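## 4. Packing bottles in a carton

This section covers toiletry, cosmetic and pantry bottles that go into a single open-top carton for a room move or for storage. It applies to glass and plastic containers with screw caps, dropper caps or flip caps. Aerosols and anything under pressure are covered in Section 6.

### 4.1 Before you start

Clear a patch of floor next to the bed or shelf where the bottles are kept. Lay a folded cloth or thin blanket under the carton. A tablecloth is fine. Work at floor level; cartons packed on a mattress lean and the bottles lean with them.

You will need:

- one corrugated carton, single wall for up to 12 bottles, double wall for more
- paper towels or plain newsprint
- small zip bags
- Duvadgate paper tape, or any tape that tears by hand
- a marker

**Note:** The Kaufmann inserts supplied with the Callport carton set fit the small and medium cartons only. In the large carton they slide. Use crumpled paper there.

### 4.2 Preparing the carton

1. Square the carton and close the bottom flaps, short flaps first.
2. Tape the bottom seam. Run the tape at least a hand's width up each side.
3. Turn the carton over and fold all four top flaps outward and down. Flaps left standing catch on sleeves and knock over bottles already placed.
4. Press on the bottom with an open palm. If the seam opens, add a second strip across the first.
5. Put down a layer of crumpled paper if the carton will travel by car. For a move within the same home, this layer may be left out.

### 4.3 Preparing the bottles

1. Tighten every cap by hand.
2. Wipe the neck and the base. Oil on the base softens cardboard.
3. Check dropper caps separately. Squeeze the bulb empty, seat the pipette, then turn the collar until it stops.
4. Place any bottle over 100 ml that holds oil or syrup in its own zip bag. Press the air out before closing.
5. Set aside bottles with a cracked cap or a missing seal. Do not pack them.

**Caution:** Do not tape over a printed label. The ink lifts with the tape, and the use-by date is often the first thing to go.

### 4.4 Loading order

1. Glass goes in first, upright, against a side wall.
2. Small dropper bottles go next to the glass, also upright, with a fold of paper between the two.
3. Plastic bottles go in after the glass. Lower each one by the body, never by the cap.
4. A bottle carried on its side must be turned upright before it is released. See 4.5 for exceptions.
5. Fill the gaps with paper until nothing shifts when the carton is nudged.
6. Place flat items (sachets, combs, cotton pads) on top, last.

Keep the loaded weight below the figure printed on the bottom flap. If no figure is printed, stop when the carton can no longer be lifted comfortably with two hands.

### 4.5 Bottles that may lie flat

Solid-stick containers, dry powders and tablet bottles may be laid on their sides in the top layer. Liquids may not, whatever the cap type. Lay flat bottles parallel to the long wall, with caps pointing the same way.

### 4.6 Closing and marking

1. Fold in the short flaps, then the long flaps. The flaps should meet without being pushed. If they bulge, remove the top layer.
2. Tape the center seam once.
3. Write the room and the word BOTTLES on two adjoining sides. Draw an arrow pointing up on each.
4. Enter the carton on the Pivunberg list (back cover of this guide).

**Note:** Cartons stored under a bed should stay clear of the legs and crossbars. Shoes kept in the same space go on the side away from the carton.

### 4.7 Checks during storage

Open the carton once in July and again when the heating season starts. Look for rings on the bottom panel. Replace a stained carton; do not line it with fresh paper and reuse it.

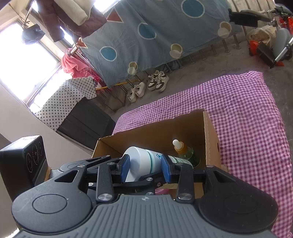

**Can a glass bottle and a plastic bottle touch inside the carton?**

Light contact is acceptable for a move within the same home. For a car trip, put at least one fold of paper between them, and use two folds where two glass bottles stand side by side.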